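最后更新：下午4:40

先交代一句，我做口译做了很多年，最近几年笔译接得更多，所以下面写的这件事我不算完全中立，大家带着一点盐来看（对，这句就是英文直译过来的，我知道，我故意的）。

事情是这样的：Ivetbridge上个月底给跟它合作的自由译者发了一封信，说从七月开始，所有法译英、英译法的稿子都不再按源语字数计价，改成按“工作时段”计价。一个时段算多长，信里写得含含糊糊，附件里倒是有一张表，可那张表的英文版和法文版对不上。一家翻译公司，发给翻译的通知，两个语言版本意思不一样！我看到的时候正在吃早饭，差点把咖啡喷到键盘上。

具体哪儿不一样呢。英文版写的是“translators may be asked to”，也就是说公司可能会请你在时段内做一轮自校；法文版用的是“devront”，那就是你必须做。做过合同的人都明白，may和devoir中间隔着的是一笔钱。一个是商量，一个是义务，义务还不另外付费。收到信的人一共有300位，据说头一个发现这个问题的是Audrey-Anne Lachance，她常年做法律文本，看见情态动词眼睛就会自动放大那种。她在译者的邮件群里把两句话上下一摆，一个字评论都没写，就发出来了。

群里当天晚上就炸了。

我自己也在那个群里，平时大家聊的无非是哪家付款慢、哪本词典又改版了、谁家的猫坐在了传真机上（是的，还有人用传真机）。那天晚上我去洗了个澡，回来一看，未读邮件多得我要往下拉半天。有人说这肯定是机器翻的，没人看过就发了；有人说不会吧，机器翻也翻不出这么重的语气；还有人很较真地开始讨论，在魁北克的行政文体里devoir的将来时到底算不算强制，引了一大堆例子，从停车告示引到图书馆借阅规则。我得承认那一段我看得津津有味。
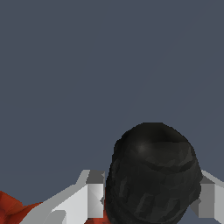

夹爪与黑色物件

Ivetbridge这边出来回应的是Francine Boychuk，她负责供应商关系。我给她打了电话，她人很客气，也很快，基本上没有绕弯子。她说两个版本是分开起草的，法文那份先写，英文那份后来改过一轮，改的时候没有回头去对法文。“我们是应该对的，”她说，“这一点我没什么好辩解的。”

我问她那到底以哪个版本为准。她停了一下，说以英文版为准，法文版会重发。

然后我又问，那按时段计价这件事本身呢，会不会也改？她说不会，这是已经定下来的。她的理由是现在来的稿子里，很大一部分客户自己已经用机器过了一遍，译者拿到手的是一份半成品，再按字数算，公司跟客户之间永远扯不清楚。这个道理我听得懂，我也接过那样的稿子，有时候一页只需要动三个词，有时候一句话得拆了从头盖起。问题是后面那种情况谁来认定，信里没写，电话里她也没说得很清楚，只说项目经理会“酌情处理”。

酌情，唉。我干这行这么久，听见这两个字就想去把账单再核一遍。

我后来跟Thérèse Perron聊了挺久。她以前是同传，现在教课，带法英方向的学生，说话有一种站过很多年讲台的人才有的节奏。她对钱的事情兴趣倒不大，她在意的是那封信的写法。她说现在很多机构的双语文件，其实已经不是谁译谁了，是两拨人拿着同一份提纲各写各的，写完放在一起，格式一样，段落数一样，看着特别整齐，里面却各说各话。她管这个叫“并排”，说并排不等于对译。她说她下学期要把这封信拿去给学生做练习，问我有没有干净一点的PDF。

我就发给她了。（公司名字我提醒她遮一下，她说遮什么，又没有写机密。）

说到这里我想岔开讲讲那个词。信的法文版里有一个说法，“plage de travail”，就是工作时段。plage这个词在法语里最常见的意思是海滩，所以群里马上就有人开始开玩笑，说七月份按海滩计价也挺好的，一篇说明书两个海滩，一份租约五个海滩。Golshifteh Pakzad做波斯语和法语，她说她第一遍看信的时候是真的愣了一秒，因为她前一分钟还在翻一本旅游小册子，脑子没切过来。这种事我也碰到过，我有一回刚做完一场渔业的会，下午去一个银行的会上，把“流动性”说得水汪汪的，搭档在旁边掐我。

英文版里对应的是“work slot”。slot，一个槽，一个缝，投币的地方。海滩和投币口，两个版本给人的感觉差得有多远，您自己品一品。要我翻成中文，我大概也只能老老实实写“时段”，又平又安全，两边的味道都没了。做这行有时候就是这样，你明知道丢了东西，还是得往下走，因为下一句已经来了。

回到正题。这次改价影响到的不只是法英这一对。Soditness也是做翻译外包的，规模比Ivetbridge小一些，它那边的译者有不少跟Ivetbridge是重合的。我问了几个人，说Soditness目前没有动静，还是按字数走，付款还是慢，但价格没变。有个译者在群里写：“慢归慢，至少我知道它欠我多少。”底下好多人点了赞，包括我。

还有一个叫Pană的小团体，是几个罗马尼亚语译者凑起来的，pană在罗马尼亚语里可以是羽毛，可以是羽毛笔，也可以是车子抛锚的那个故障。他们说起名字的时候是冲着羽毛笔去的，后来网站上线头一天就打不开，于是另外那个意思也用上了。他们这次发了一封公开信，不长，写得很漂亮，罗、法、英三个语言版本我都对着看了，严丝合缝，我猜他们是憋着一口气校的。信里提了一个很具体的要求：时段计价可以谈，可是译者收到稿子以后，应该有权在开工前看完全文，再决定接不接。

这个要求听上去很基本对不对？按字数的时候它确实不重要，字多字少一眼就看见了。按时段就不一样了，人家给你两个时段，你打开文件一看，里面是一份扫描出来的手写病历，那两个时段够你认出医生姓什么就不错了。我在渥太华接过一个类似的活儿，到现在我看见潦草一点的字母m都觉得肩膀发紧。

公开信放上去以后，签名的已经有600个了。Pană的人跟我说他们原来想着有几十个就很好。里面很多人根本不跟Ivetbridge合作，做日语的、做阿拉伯语的、做手语翻译的都有，我还看到一个自称退休二十年的，留言写“我就是来凑热闹的，祝各位顺利”。

Boychuk知道这封公开信，我问她看了没有，她说看了，三个版本都看了。我追问她觉得哪个版本写得最好，她笑了，没上我的当。关于提前看稿这一条，她的说法是正在内部讨论，技术上要看平台那边能不能配合。

平台指的是Aseren，就是译者登录进去领稿交稿的那个系统。用过的朋友大概都有话想说，我先说我的：它的自动登出真的太勤快了，我去厨房烧个水回来就得重新输密码。Aseren现在的界面上，译者在点“接受”之前只能看到标题、语言对和截止时间，正文要点了才开。要改成先看后接，就得动权限那一块。Chantal MacPherson以前在另一家公司管过类似的系统，她觉得这个改动不算大，“难的地方是保密协议，没接稿的人看了稿子，客户会不会有意见。”她说可以做成先签一份总的保密协议，签完了再看，很多公司已经是这么弄的。她还说，真要做，一个星期都用不了，剩下的时间全是开会。

我对这句话深信不疑。

另外有几位读者写邮件来问，要是已经按旧价格接了、七月才交的稿子，算哪边的？这个我也问了Boychuk。她说以接稿的时间为准，七月以前点了“接受”的，一律按字数结。我请她把这句话写在邮件里发给我，她发了，英文的。我又厚着脸皮请她再给一份法文的，过了一个多小时也到了，这回两边对得上，我逐字看的，连标点都看了。所以手上有老稿子的各位先放心，不过还是建议把接稿那一页存个底，Aseren的历史记录往前翻只能翻5页，再早的我反正是没找到在哪儿。

也有人觉得我们这帮人小题大做。我一个做软件的表弟就说，不就是一个词嘛，改过来不就完了。我说你们那行少写一个分号程序都跑不起来，怎么到我们这儿就成了“一个词”。他想了想，说现在的编译器会提示的。好吧，那我们就是那个提示。

其实我对按时间收费没有那么大的抵触，口译一直就是按天、按半天算的，从来没有谁按我说了多少个字付过钱（真那样的话我会说得非常非常慢）。笔译要往这边靠，我能想象它有合理的样子。可口译的半天是有规矩的，超时怎么算、几个人轮、材料提前几天给，全都白纸黑字。现在是把时间搬过来了，规矩还留在原地。Perron讲得比我直接，她说：“你想按钟点请人，那就按钟点请人的全套来。”

更正后的法文版通知，截至我写到这里还没有发出来。Boychuk说的是“这几天”，我问是ces jours-ci还是dans les prochains jours，她说我真是职业病。公开信那边还在收签名，Pană的人说会收到月底，然后一并寄过去，打印出来寄，纸的，用信封。群里有人马上问要不要帮忙贴邮票，还有more than 5个人主动要求再校一遍——对不起，超过5个人，你看，一写到这件事我的脑子就两个语言版本同时开着。

Lachance那边我也写信去问她还有没有别的要补充，她回得很短，说附件那张表的第二页，脚注的编号也对不上，英文版的第四条在法文版里是第三条，让我有空看看。

我去看了，还真是。

已经转给Boychuk了，等她回信我再更新。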